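Magazine > Home & Workshop > Features

The Table That Takes Everything

By Nazanin Tabrizi
Feb 21, 2023

Print this article | E-mail this article

I have a soft spot for a work table that earns its keep. Give me a big wooden top with a grain that looks like a sunset, a few small boxes with lids, and a handful of odd things waiting for a place to go, and I'm happy for the afternoon!

The one at Thevar, a shared workshop with 31 members, is my favorite. The wood runs in bands of dark brown and orange-red under a high shine, and the overhead lights slide right across it. A red pegboard with wooden pegs lives up here, next to clear little boxes, tissues in gold wrapping and a rack full of tiny holes.

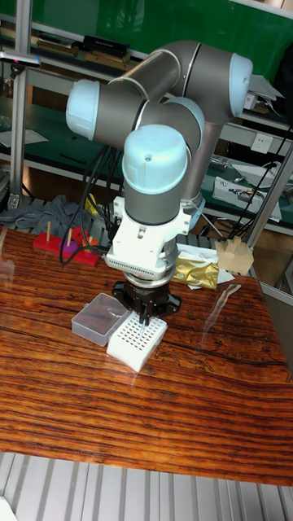 Idris Morgan looks after the tables at Thevar, and he is a fan of anything see-through. "If I have to open it to know what's in it, I've already lost," he told me. I went home and swapped out two of my own cookie tins that same night. He also likes lids that are hinged on, having spent years matching loose ones to the wrong boxes (I felt that one in my bones).

Then there's the finish. Glossy tops get a bad rap for showing every fingerprint, but I love the way crumbs and dust stand out on them, so you grab the cloth without thinking. Nesrin Uçar wipes hers along the grain with a barely damp cotton rag, then goes over it dry. She keeps small boxes flat on the wood and brings cords around in wide, easy loops — tight bends drive her up the wall.
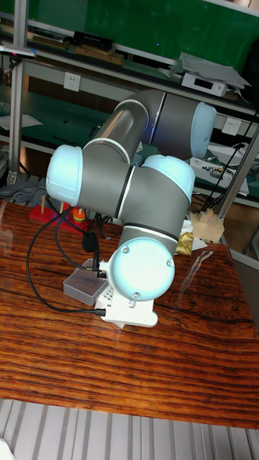

Small Parts, Big Pleasure

My great discovery this winter was the pipette tip box. It's made for lab work, but what a design! There's a rack on top with neat rows of holes, see-through walls beneath, and a clear lid. Ilgın Öztürkmen saves empty ones and stands her fine drill bits in them, smallest at the front.

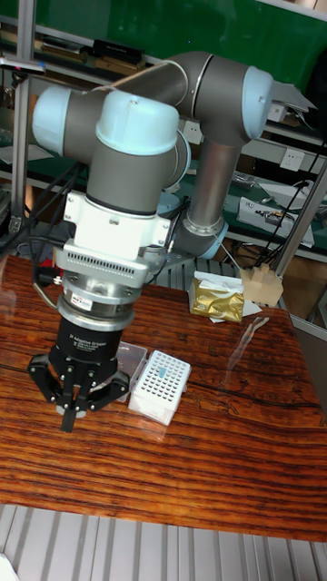

I've started one for beading needles and another for the thin paintbrushes that used to roll off my desk. Wash the box first and let it dry with the lid open. Mine sits by the window, and I've caught myself rearranging it while the kettle boils.

In March I'm going back to Thevar to help sand the old bench by the door. I can't wait.

Comments (2)

Amirhossein R.: Tried the tip box idea with watch screwdrivers. Perfect fit for the thin ones, the fat ones went back in the mug.

sewing_upstairs: Does the dry cloth really matter? My table always streaks — going to try it tonight!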